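Trovham Two-Part Worktop Oil, satin
Worktops and tables > Finishes > Hard oils

58 reviews. Tins: 1 litre, 2.5 litres. Hardener supplied in a separate bottle.

I'll start with what I don't believe. The tin says "lifetime protection". No oil gives a kitchen worktop lifetime protection, and when I rang Trovham to ask whose lifetime they meant, I was told it was "a general term". We stock it anyway. It's the one two-part oil out of those we tried that I'd put on my own table, and I have done. But please read the rest before you buy it, and don't go by the label.

What it is

A plant-based oil with a hardener that you stir in just before use. The hardener makes it cure in days where a plain oil takes weeks. You mix only as much as you'll use in one go, put it on thin, wait, and wipe off everything the wood hasn't taken. What's left behind is a thin satin coat that sits mostly in the top layer of the timber. It won't look like varnish. If you want a thick glassy surface, you need a lacquer and you should stop reading.

It comes in clear, white and smoke. Clear darkens oak noticeably and walnut a lot. White keeps pale wood closer to its sanded colour, though it can leave chalky lines in open grain if you're lazy with the wiping. Smoke I'd avoid unless you've done a test piece that you really like. The colour on the swatch card is not the colour you'll get on beech.

Claims on the tin, and what I think of them

"One coat coverage." Sometimes. On dense maple, sanded properly, one coat is fine. On oak worktops near a sink I'd want two, and Trovham's own technical sheet says two, so I don't know who wrote the front of the tin.

"Resists all household stains." All is a big word. I left red wine, cold tea, turmeric paste, vinegar and beetroot on an offcut overnight. Wine and tea wiped off clean. Beetroot left a ghost that went after a few days. Vinegar dulled the sheen slightly. The turmeric is still there, and I expect it to outlive me.

"Heat resistant." A mug of tea, yes. A casserole straight out of the oven, no. I got a pale ring from that, and it needed sanding and a new coat. Use a trivet like everybody else does.

"No smell." It smells. It isn't a bad smell, a bit like a box of crayons, and it's gone by the next day with a window open. The smell isn't what matters anyway. The hardener is an isocyanate type and you should be wearing gloves and airing the room whether you can smell anything or not. Read the safety sheet, particularly if you have asthma, and if it tells you not to use it then don't.

"Food safe." Once fully cured, it's sold as suitable for contact with food. I'd still use a chopping board. Knives go through any finish, and cutting on the worktop is how most people wreck theirs.

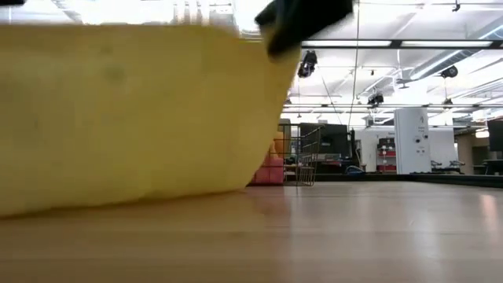

How it wears is the part I get asked about most, and the part where the marketing is vaguest. Trovham quote 1,000 wipe cycles without visible wear. I asked what the wipe was made of, how hard it pressed and what was on it. I got a polite reply saying the test was done to an in-house method. Make of that what you like. A number with no method behind it tells me very little, and I've left it off our own summary for that reason.

What I can tell you is how it's done on our trade counter, which is solid oak and gets leaned on, dragged over and wiped down all day. The strip in front of the till lost its sheen first, at a little under a year. The ends still look much as they did when we finished them. We patched the dull strip one evening after closing and I can find the join if I get down and look along it. Customers don't seem to notice.

Compared with the others we keep

Zoder Hard Wax Oil. Cheaper per litre, one part, much easier to use. It takes far longer to cure and it marks more easily in the meantime. If it's a sideboard or a bookshelf, buy the Zoder and save your money. I mean that. A bookshelf doesn't need a hardener.

Stüber Counter Lacquer. Tougher than any oil here, at least at first. When it does go, it chips and lets water in at the edge of the chip, and then you're sanding back the whole length. Good for a café that's happy to close for a refit. Less good at home, where most people would sooner do a small repair every so often.

Jakadix Table Balm. This is a wax. It smells lovely and it does next to nothing against water. I keep it in stock for old furniture and because people ask for it. Please don't put it round a sink.

What customers have said

Elvira Bermúdez did a long beech worktop with the clear and wasn't impressed to begin with:

"The instructions say apply and buff. They don't say you have to buff straight away. I did the whole length, made a coffee, came back and it had gone tacky like jam. I had to rub it off with a scouring pad and more oil. The second try I did in short sections and it came out lovely. I'd give it four out of five for the finish and two for the leaflet."

She's right about the leaflet. We now put our own sheet in with every tin.

Shirley Haslam bought the white for an ash dining table and sent this after one winter of use:

"Looks good, feels like wood, no rings so far. I do think it's dear for what it is. There's a lot left in the tin and I'm told I can't keep it for ever."

Also right. It is dear. An opened tin of the oil part keeps for months if you press the lid down hard and there isn't too much air inside, but the hardener goes off sooner once you've broken the seal. If it's turned thick or cloudy, throw it away at a proper waste site. Don't try to make it work.

How to put it on

1. Sand to 120, then 150. Don't go finer than that. If you polish the wood with very fine paper the oil has nothing to get into, and you'll blame us when it wears off.
2. Vacuum, then vacuum again. A damp cloth raises the grain, so leave it in the bucket.
3. Mix three parts oil to one part hardener and stir slowly. Wear nitrile gloves.
4. Pour out a small puddle and spread it with a white pad or a plastic scraper. Work in sections no longer than your arm.
5. Wipe off within a few minutes, while it's still slippery. Keep turning to a clean bit of cloth. If your hand drags, you've waited too long.
6. Do the underside and the ends as well, above all round the sink cut-out and behind the tap. I've seen a lot of black patches in oak, and most of them started at an edge that was never oiled.
7. Keep water off for five days. It'll feel dry well before then - it isn't cured.

Used cloths can catch fire on their own if you leave them in a heap. Soak them in water, spread them flat outside to dry, then bin them. This isn't a warning to skim past. Do it the same evening.

Looking after it

Warm water, a drop of washing-up liquid, and a wrung-out cloth. No bleach, no bathroom spray, no cream cleaner. I'm also doubtful about the "refresh" sprays that the makers sell alongside their oils, Trovham's included. I used theirs on half a table for a whole spring and could see no difference between the two halves by the end of it. We don't stock it. When a patch looks dull and water stops beading, rub it lightly with 150 paper and wipe on a spoonful of fresh mix.

Will it go over what I've got already?

Over old oil or wax, only after sanding back to bare wood. Over varnish, no. Over laminate, no, and I wish people would stop trying. Over another maker's hard oil it might take and it might not, so try a corner. On iroko and teak, wipe the wood with a solvent cleaner first and do a test piece, as the natural oils in the timber can stop it curing. We've had tins returned over that, and I've refunded them because the label doesn't mention it.

Which size

The 1 litre does a normal run of kitchen worktop, both faces, with enough over for repairs. The 2.5 litre looks like better value on the shelf edge, and it's only better value if you'll get through it. For one kitchen, buy the small one.

Delivery and returns

Sent by road courier only, as the hardener can't go by air. Unopened tins can come back within 30 days. Opened tins we look at case by case, so ring the counter before 4 pm and tell us what wood it is, what you sanded to and how long you left it before wiping. Sample sachets are available in all three colours, and each one does a piece of wood the size of a tea tray.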